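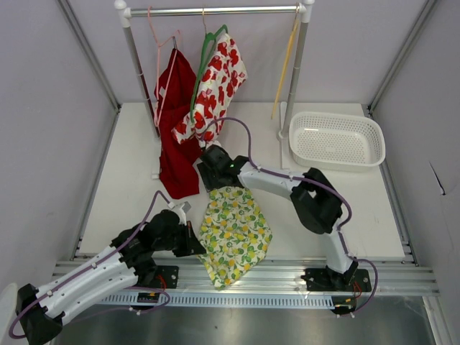
Clothes rack with three hangers; the yellow one has nothing on it.

Talks > Networks > Speaker notes

September 2026, by the Rilivero network planning office

Turning Off 3G: Notes for the Presisska Session

(Slot is 20 minutes. Skip the history if the speaker before me runs over.)

Opening. Ask who still has a 3G phone. A few hands, usually from people who are proud of it. Then ask who has an elevator, a burglar alarm or a vending machine. Those are the people I came to talk to.

History, short version. Rilivero lit its first 3G site in 2006, on the roof of the Presisska grain store. We promised video calling. Customers tried it once, saw their own chins, and went back to texting. Leave a pause, the older half of the room laughs at this.

Why shut it down. The spectrum is worth more carrying 4G and 5G. The spare parts come from other people's retired equipment. One rack at Stemitz runs on a power supply we bought from a man who had it in his barn. It works very well and I'd like to stop thinking about it.

What we thought would happen. We'd mail a letter, people would get new phones, we'd flip the switch in December and have cake. The letter was four pages long and used the word "sunset" on every one of them. Several customers took it to be about solar panels.

What did happen. Phones were the easy part. A phone has an owner who complains when it stops working. The trouble was the boxes bolted to walls, with a SIM inside that somebody signed for under a company name that has since changed twice. They don't open mail.

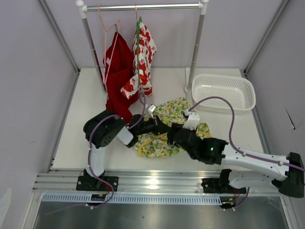 Robot arms above a white tabletop, with a miniature clothes rack at the rear.

Finding the boxes. Show the traffic chart. A person's phone is busy at lunch and in the evening. An alarm panel says hello at the same minute every night for years and never once goes on vacation. We sorted by good behavior and there they were. Then we sent a van.

The Stemitz trial. We ran the shutdown there first and left 19 days between the warning and the switch. Too short. Installers were booked solid, and the only one free was free for a reason. Next valley gets a full season.

Elevators. Slow down for this one. If the emergency line in the car rides on 3G, a signal bar on the panel proves nothing. Someone has to get in, press the button and talk to a human being. Building managers will tell you it was tested. Ask when, and then wait.

The voice problem. Some 4G phones drop back to 3G to make a call. They show full bars, stream a ball game without a hiccup, and can't order a pizza. Check that voice over 4G is supported by the phone and switched on for the line. Those are two separate questions, and our own help desk mixed them up until slide 22 was printed out and taped to the wall. (Show slide 22. Apologize for the font.)

Money. Someone will ask who pays for the new alarm panel. The answer is in the contract, and the contract is in a drawer. Don't improvise here. I did last time and it took two meetings to undo.

Close. Contact sheet is by the door. Take one for your landlord.

Questions I expect: farm gates, old car trackers, whether 2G goes next. On 2G, say "no date set" and drink some water.

Related talks
- Backup batteries at hilltop sites
- Project Tamošiūnaitė: sharing a mast with a competitor
- Why your bars lie to you
- Number porting without tears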